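December, 9:40 at night

Slept badly, up before six. Rain on the skylight again. I walked to work by way of Terilby to save the bus fare and got there with wet socks. Most of the day went to the table and the fruit.

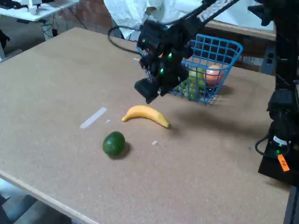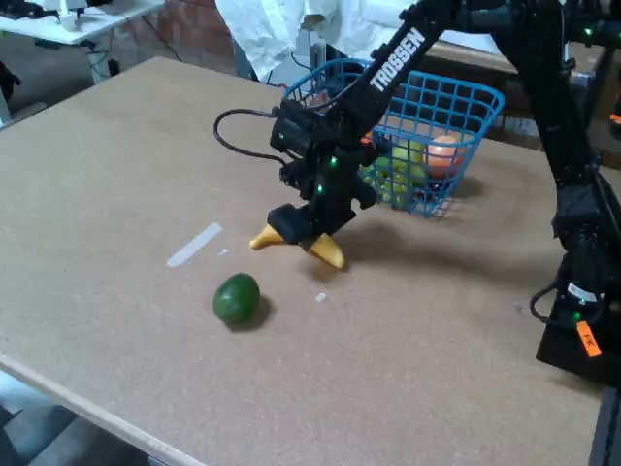 I like the blue basket. The square mesh lets you see the grapes without lifting anything, and the peach sits well on the right side. I'd still want a deeper one for home, where everything ends up in the salad bowl and the pears at the bottom go soft before I find them. Brultwood has a wire one in the window, but it's white and I don't want white.

Lunch was soup from Ammann with Aaliyah Morin. She is moving to her sister's building, apartment 214, and has 5 boxes of kitchen things she wants to get rid of. I said yes to the colander and no to the fondue set -- I have nowhere to put it. She may bring the colander tomorrow.

The heating bill came, 792 for the quarter. I put it under the clock and will pay it when the Flakico money arrives.

Bought grapes on the way home, green ones, and two limes. Ate half the grapes standing at the sink. I wiped out the fruit bowl and threw away one pear. Socks are on the radiator. Need to call Mom about the holidays and ask whether she still wants the big roasting pan back.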